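Timestamp alignment, second attempt

The replay tool in Kiss had been dropping frames at the start of every episode, and I had been blaming the decoder. The decoder was fine. The gripper width stream and the video stream were started by separate threads, and the loader trimmed both to the later start time using the wall clock of whichever thread wrote its header first. On a quiet laptop the two headers land close enough together that the bug is invisible. On the small board we carry around with the hand-held gripper they do not.

Elikem Bonsu found the first solid evidence in December. He plotted jaw width against the image index for one episode and saw the width curve start closing well before the fingers did in the video. The offset was constant within an episode and different between episodes, so it could not be clock drift. It had to be set once, at start.

The fix has two parts. The recorder now stamps every sample from the monotonic clock and writes a single wall clock reference per episode, taken before either thread is spawned. The loader then resamples the width stream onto the video timestamps with linear interpolation. I considered resampling the other way, but the policy consumes images at the video rate and I would rather interpolate a scalar.

To check it I went back through the Skarncombe home recordings, the set we use for the bedroom tasks. The episode I kept open in the viewer was one of the blanket ones. Cloth is a poor choice for measuring contact, but the blue finger pads are easy to segment against almost anything, and the distance between them in the image is a usable proxy for jaw width once you correct for the lens.
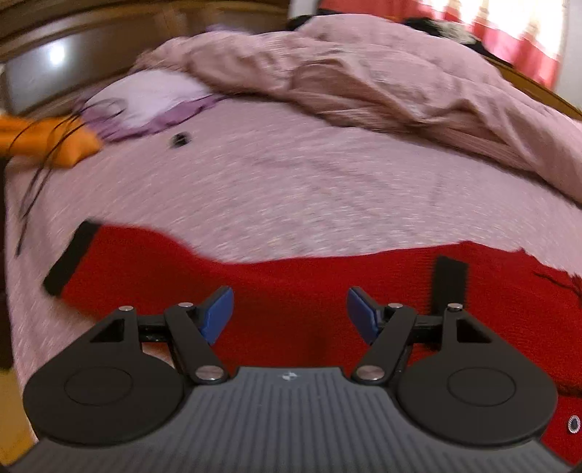 Approach view in the bedroom set, jaws open, red blanket at the foot of the bed.

The pad segmentation is a plain HSV threshold followed by a connected component filter. I tried the learned segmenter that Yayra Dankwa trained for Idham and it gave the same answer at a much higher cost, so the threshold stays. The pinks and reds of that bed sit a long way from the pads in hue. The purple trim on the pillow is closer and needed a region mask, which is cheap because the pads can only move along a known path in the image.

With the proxy width extracted, I cross-correlate it with the logged width and read the lag off the peak. The episode I used has 2760 video frames. The old loader kept 2744 of them, trimming the rest from the front, and still left the streams misaligned. The new loader keeps all of them. The remaining lag is 2 frames, which matches the exposure and transfer delay we measured on the bench, and it is now a constant in the config where the old code had nothing.

Some notes for anyone using the branch:

The old episodes can be converted, but only if the raw thread logs were kept. Without the logs, the converter estimates the offset from the pad proxy and marks the episode as estimated. Training should probably exclude those until Gifty Sowah finishes the comparison runs.

The converter rejects episodes where the jaws never move. Cross-correlating a flat line returns a peak wherever the noise puts it, and my first version accepted this without complaint.

The Itley config format changed. The field for latency is now in seconds, and the loader raises an error if it finds the old integer field.

Still open: the pose stream has its own buffering, and I have not checked whether it has the same problem. Bernice Atinga thinks the tracker stamps samples on receipt, in which case the offset would vary with load and a single constant will not be enough. I have a test half written for that. It runs the recorder with 4 busy worker processes and compares the pose timestamps with an idle run, and it currently fails on setup because the workers starve the recorder before the first sample arrives.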